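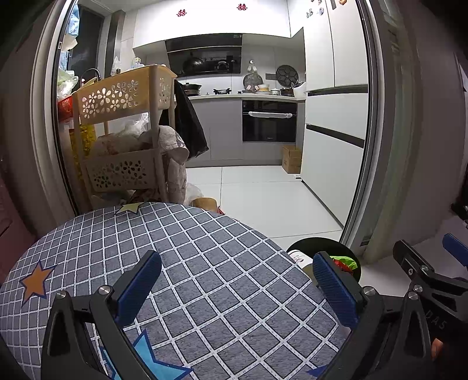

文／Zawadi Rweyemamu　　校订／Eino Rautiainen　　2018-11-23
栏目：看展不求人 > 常见问题

Cisiro 家务自动化开放日：去之前和去之后最常被问到的事

八月那一场我从头待到尾，回来以后信箱里陆续收到不少提问，有人想带孩子去，有人想买，也有人只想知道值不值那张票钱。下面按问得多少大致排了个先后。我跟主办方没有合作，票是自己买的。凡是主办方的说法，我都注明是他们说的。

开放日到底看什么？

看人拿着夹爪在家里干活。宣传页上写的是“机器人走进厨房”，照字面理解的人到了现场多半要愣一下。我参加的那场分成两段，前一段在会议室听介绍，后一段在一套普通住家里看采集演示。真正有看头的是后一段。操作的人一只手握着手持夹爪，两根黑色夹指，内侧贴着带棱纹的蓝垫，对着家里的东西一件件地试。夹爪连同画面一起被记录下来，主办方说这些记录以后会用来教机器人。

所以现场没有机器人？

会议室里有一台机械臂，是 Warkus 的展示机，固定在桌上，把一块布从左边搬到右边，再搬回来。住家那一段没有自己会走会动的机器，全程都是人手在出力。我问带队的讲解员，宣传页为什么不写清楚，他说“这属于机器人学习的一个环节”。这话没有错，可是花钱进来的人有权在付款之前知道。

票价多少，包含什么？

单人票79元，含两段参观和一份装订好的资料。资料我翻完了，前半是公司介绍，后半是术语表，关于失败案例一个字也没有。茶水自理。住家段分批进，每批的人数要看当天的安排，早到的人可以挑批次。我那天登记的参观者是127人，住家段排队的时间比看的时间长，请有心理准备。

为什么选在普通人家里，不在实验室？

主办方的解释是家里乱，乱才真实。这一点我倒愿意给他们加分。住家段那套房子，厨房门口就立着一个米色塑料架，篮子上镂着小花，里面塞着布和塑料袋，旁边还搭着衣物；柜门上贴着红双喜。换作样板间，这些全会被收走。做过家务的人都明白，麻烦就麻烦在这些东西上。

不过“真实”这个词也别照单全收。房子是真住人的房子，但参观当天做什么任务、站在哪里做、做几遍，都是事先排好的。排好的任务放在真实的屋子里，算几分真实，各人心里可以有自己的刻度。

2,531 这个数字是什么意思？

资料封底印着“已完成 2,531 段家庭操作记录”，好几位读者问这算多还是算少。单看这个数，没法回答。我当场追问了三件事：一段有多长，失败的段落算不算在内，同一个动作重复做是否各算一段。第一问得到的回答是“长短不一”，第二问是“会后邮件答复”，第三问讲解员说他需要确认。邮件至今没有来。假如有人拿这个数字来向你证明什么，请先把这三个问题递过去。

Koller 和 Stisum 又是做什么的？

Koller 负责场地联络，也就是谈住户、排时间。Stisum 是下半场推出来的一个整理软件，用来给录下的片段打标签。现场演示 Stisum 的时候我坐在第二排，屏幕上把“拿起”标成了“放下”，演示的人手动改了过来，接着往下讲。错一次说明不了什么，可介绍里那句“标注全自动”，我建议改成“标注大部分自动，错了有人改”。改完其实也不难听。

手持夹爪看起来容易，我能上手试吗？

能，不过只有每批最后的几分钟，要举手。我试了。比想象中沉一点，手腕很快就酸。难处在于你习惯用五根手指，突然只剩两根，而且看得见摸不着。夹一件叠好的毛巾，我用了好几次才夹稳，第一次夹起来的只有一个角。旁边一位阿姨一次就成了，她说跟用火钳差不多。讲解员听了很高兴，说这正是他们需要的经验。我心想，那应该付她钱才对。
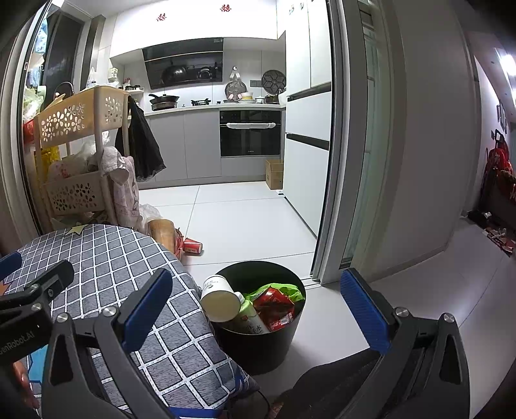
它究竟能夹什么，不能夹什么？

这一问我攒了最多的意见。介绍材料喜欢举的例子是方盒子、硬杯子、叠得平平整整的布，形状听话，位置也摆正了。家里哪有这么多听话的东西。就说厨房门外那只黑色圆垃圾桶，装得满满的，白纸杯侧躺着从桶沿探出来，后面是揉皱的绿塑料袋，前面挤着红色的零食包装，中间还塞了一个白塑料瓶。纸杯怎么下手才不捏扁？拿走瓶子的时候，旁边的包装会不会跟着翻出来？我把这两个问题原样提给了讲解员，他说软包装“在计划中”。我把它记作“目前没有看到”。请想买的人也这样记。

盖着格子布的那种圆鼓鼓的东西，也能操作吗？

有读者从照片上注意到那块灰底白格的布，问机器能不能把它整理好。我能确认的只有布盖在一个圆乎乎的物件上，夹爪就在它旁边。至于机器将来能不能独立把布铺平，现场没有任何人演示，资料里也没有写。布是所有人都承认难的一类，稍一用力就起褶，松一点又滑。谁要是跟你说布已经解决了，请他当着你的面叠一条床单，带松紧带的那种。

孩子能去吗？

主办方不限年龄，我个人觉得小学高年级以上比较合适。会议室那一段讲得偏长，低年级坐不住。住家段过道窄，人多时前排一蹲，后排什么也看不见。夹指之间有夹手的可能，现场发了提醒，但提醒印在资料第二页，进门以前未必有人会翻。带孩子的请自己盯紧，并且提前讲好：屋里的东西不能乱动，那是别人的家。

住户的隐私怎么处理？

同样是问得多、答得少的一项。主办方的说法是住户签了同意书，人脸和证件会遮掉。我接着问，冰箱门上贴的东西、瓶子上的标签、门外放着的鞋呢？这些也能看出一户人家的生活。回答是“会评估”。评估的标准没有给。假如有一天他们来敲你家的门，请把这一条问到底再签字，最好要一份书面的，写明哪些要遮、谁来检查、多久以后删除。

还有一点容易忽略：参观者自己也在拍。我那一批人里大半举着手机，没有人宣布能不能拍。主办方管住自己的设备之后，也该管一管进门的人。

看完以后，我该相信家务机器人很快会来吗？

看你说的“很快”指什么。我看到的是一批认真的人在收集材料，方法朴素，工具也结实。同时我看到机械臂在会议室里来回搬同一块布，搬了一上午，中间停过一次，重启之后继续。从那块布到一间真的厨房，中间隔着多远，主办方没有给时间表。我问了，得到的答复是“取决于数据”。数据多少才够，又回到了上面那个封底数字。

Eino 校订到这里时留了一条批注，说我太苛刻，早期的洗衣机也漏水。我同意洗衣机漏过水。当年卖洗衣机的人有没有把漏水写进说明书，我没有查到，他也没有。

现场提问时有没有什么窍门？

问具体的。别问“它聪明吗”，问“这个任务你们试了几次，成了几次”。别问“安全吗”，问“松手的时候它停不停，给我看一下”。讲解员受过训练，大问题答得很顺，小问题反而会去叫工程师过来，而工程师通常老实得多。我那天听到最有用的一句话来自一位换电池的年轻人，他说蓝色的垫子磨损比预想快，换得勤。资料里没有这句。

想提问的人请坐会议室左侧，话筒从那边开始传，传到右侧时时间往往已经到了。

如果只能参加一段，选哪一段？

住家段。会议室段的内容，资料里几乎全有，读比听快。唯一的例外是你很想亲眼看到 Warkus 那台机械臂停机的样子，这个要碰运气。目前两段不拆开卖票，我写信建议过，对方回信感谢了我的关注。

可以退票吗？

开场前可以，扣手续费；开场后不退，包括因为“跟宣传不一样”提出的。我听到有一位先生在前台为此理论了很久，最后拿到一张下次活动的赠票。他问能不能折现，前台说不能。

下一场在什么时候？

截至本页更新，没有公布。报名页面还挂着八月那场的介绍，照旧写着“机器人走进厨房”。措辞如果改了，我会在本页补上。去过的人若是收到了主办方关于失败段落的邮件答复，也请转我一份。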